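Kanell Help Board > Kitchen & Table > Foam letters on a cloth backdrop keep dropping

ferine_2
We have a black fabric backdrop behind our breakfast table setup, with big foam letters on it. The cloth wrinkles and the letters lean or fall. The light wood table has to stay as it is – toaster, drink bottle, mug. How do I fix the letters without ruining the cloth?
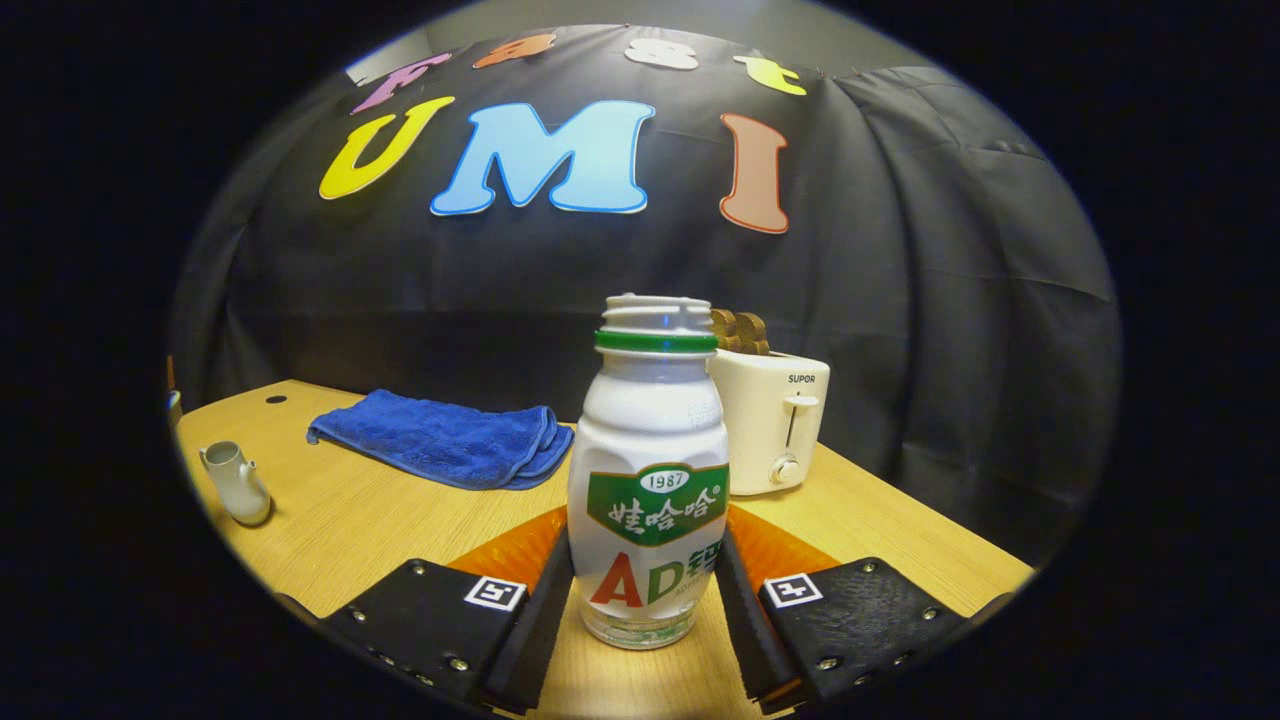
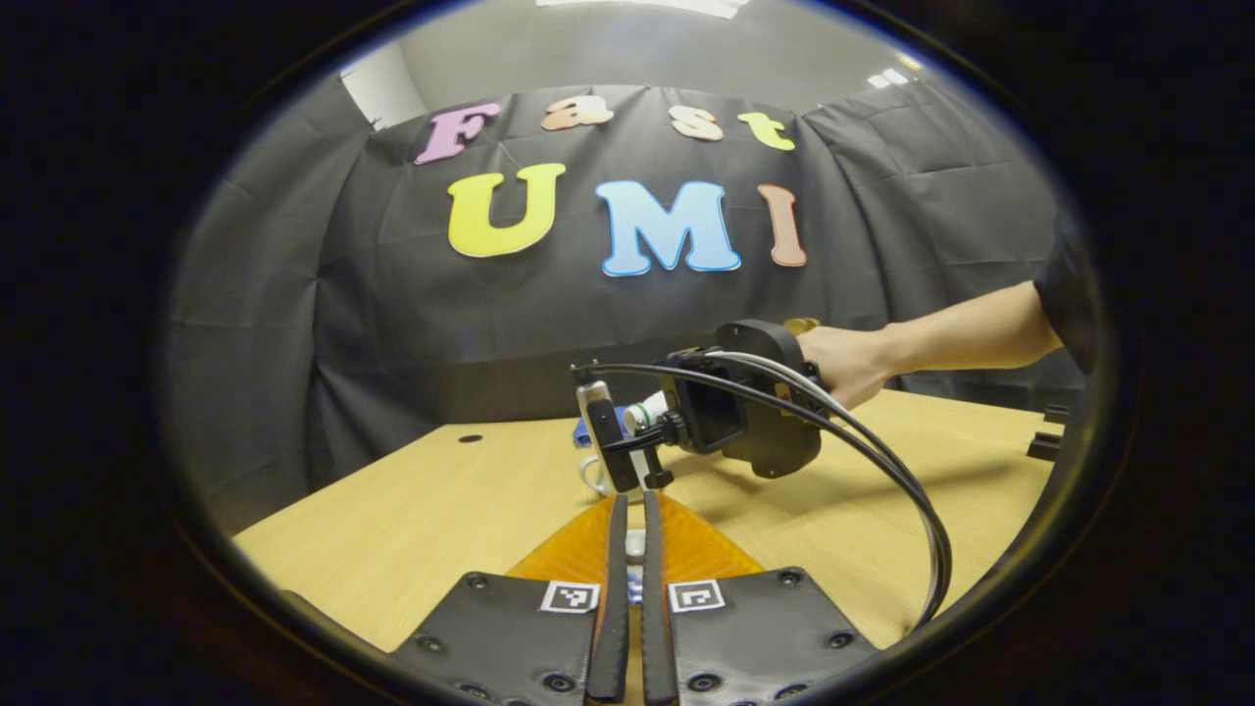
Pullska Table Display Club

The letters are the soft foam kind with a thin white outline. Double-sided tape held until Monday.

iwasaki100
Tape won't stick to fabric for long. Use dressmaker's pins, 2 per letter, pushed in from the back at an angle. The wide ones like the M might need a third. Steam the cloth first, with the letters off, and let it hang overnight.

Plain Jane
just get a new backdrop, ours was fine

tablecloth200
Pins are right, but go easy near the edges or the foam tears. For the wrinkles, clip some weight along the bottom hem – we use about 200 grams of curtain weights. Keep the hem just touching the table. If it bunches there it pulls the lower row crooked.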